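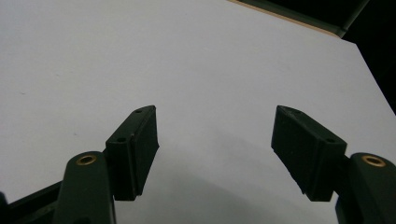

Re: [grendillow-build] Finger play and pad wear
2026-07-27

Hi all,

Sorry for the long silence. I've had the hand-held gripper apart on the kitchen table more evenings than I'd like to admit, and I think I finally have something useful to report on the slop in the Grendillow fingers. (Short version: print your links slower and quit overheating the brass!)

So, my first set of links had the inserts going in crooked. I was leaning on the iron and hoping. On the second set I let the iron's own weight do the work, stopped while the insert was still a hair proud, then pressed it flush with a flat piece of aluminum and held it until the plastic set up. Big difference. The fingers now close face to face and I can't wiggle them sideways unless I'm really trying. I ran the pair through 2,408 cycles on the Hopkin counter board before I lost patience, and the play at the tips hadn't grown by anything I could measure with my cheap calipers.

The pads are another story. Mine have scuffs at the tips already, pale patches on the dark green, mostly from me dragging them over the tabletop when I go low for something. The bottom edges are kind of ragged too. I could sand them but I'd only scrape them up again, so I'm leaving them be. They grip the same as far as I can tell.

What I'd change in the Jilwood files is the spacing of the two little holes on each pad block. With my screws the one nearest the arm is a pain to reach once the finger is mounted. You can do it with the short end of a hex key, a quarter turn at a time, while saying things you wouldn't say in front of your mother. Move it a bit toward the tip and a normal driver would fit. I may have a go at it myself if nobody objects — I'd post it as a separate branch so the existing prints still match.

Next up is soft packaging. Blocks and cups are easy and a bit boring by now, so I've got a snack bag with a cartoon chick on it, in a clear plastic container. Bags crinkle and slide around, and the container walls don't leave much room for fat fingers like these.

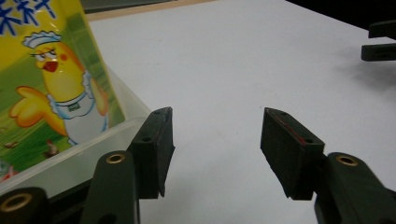
----- Earlier message -----
From: Kola

Has anybody got the Grendillow fingers to stay tight? Mine were fine for the first 100 cycles and then the tips started to wander, one a little higher than the other. I've swapped the screws twice. I'm starting to think it's the inserts and not the screws, but I don't want to reprint four links to find out.

Also, does the pad material matter much? I'd rather get the geometry right first and fuss over grip later. If somebody has a set that survived 2,000 or more, please tell me what you did with the iron.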